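Household Organizing Service: Frequently Asked Questions

Mevness Home Storage provides organizing visits, storage fittings and a lending library of bins and dividers to households in Haldane and the surrounding towns. The answers on this page apply to all bookings made on or after 10th June. Customers with an earlier booking remain under the terms printed on their confirmation.

What does a standard visit include?

A standard visit covers one room or one storage area, such as a pantry, a hall closet or a garage wall. Two organizers attend. They sort the contents with the customer, measure the available space, and leave a written plan with a list of recommended fittings. Installation is booked separately.

Do I need to empty my cabinets before the visit?

No. Please leave cabinets and drawers as they are in daily use. The plan is based on how items are currently kept, and an emptied cabinet gives the organizers very little to work from. Medicines, valuables and personal papers should be removed in advance.

How much does a visit cost?

The standard visit fee is $549. Installation is quoted after the plan has been delivered, and no installation work begins without written approval. The fee may be paid in full at booking or divided into two equal payments, the second due on the day of the visit.

What is the Stundis rail system?

Stundis is our range of adjustable wall rails, shelves and hanging baskets. Rails are supplied in two lengths and may be cut to size by our installers. They are suitable for brick, concrete and studded walls. They are not suitable for tile unless the installer has inspected the wall behind it.

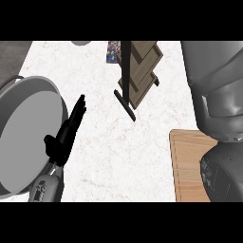
Customers who rent their homes should obtain the landlord's permission before rails are ordered. Cut rails cannot be returned. Uncut rails in their original packaging may be returned within 15 days of delivery for a full refund, less the cost of collection.

Can you organize a very small kitchen?

Yes. Small kitchens make up a large share of our bookings. The plan will usually consider the backs of cabinet doors, the space above the refrigerator and the gap between the upper shelf and the ceiling. Where floor space is limited, we may recommend a narrow rolling cart or a pull-out shelf. We do not recommend fittings that block a window, a vent or an electrical panel.

How does the lending library work?

Customers may borrow bins, drawer dividers and shelf risers before deciding whether to purchase them. The library at our Workudmont showroom currently holds 1,714 items. Borrowing is free for customers with an active plan. Items should be returned clean and complete, and a replacement charge applies to any that are lost or broken.

Is it better to buy containers first or sort first?

We advise customers to sort first. Containers bought before sorting are often the wrong depth for the shelf, or too many are bought for what is finally kept. Once the contents have been reduced, measure the depth, width and height of each shelf, allowing for hinges and door frames.

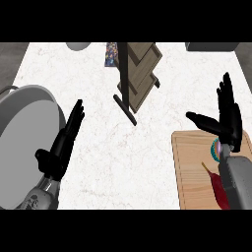

One customer from Haldane wrote to disagree with this advice, saying that she had put off sorting her linen closet for years and began only when a set of matching boxes was standing in the hall. She added that three of the boxes did not fit and are now used for gift wrap. We accept that a purchase can help some households to begin, and suggest in such cases that a small number be bought or borrowed at the outset.

What happens to items I no longer want?

The organizers will label unwanted items for donation, recycling or disposal. One carload may be taken away at the end of the visit at no charge. We cannot remove paint, batteries, gas canisters or large appliances.

Will the organizers discard anything without asking?

No item is discarded without the customer's agreement. Where the customer is unsure, the item is placed in a dated box and kept in the home for review at the follow-up call.

When is the showroom closed?

The Workudmont showroom closes for the first week of October for stock checking. Returns falling due in that week are accepted the week after without charge.

How do I change or cancel a booking?

Bookings may be changed online or by telephone up to two working days before the visit. Please have your booking reference and zip code available.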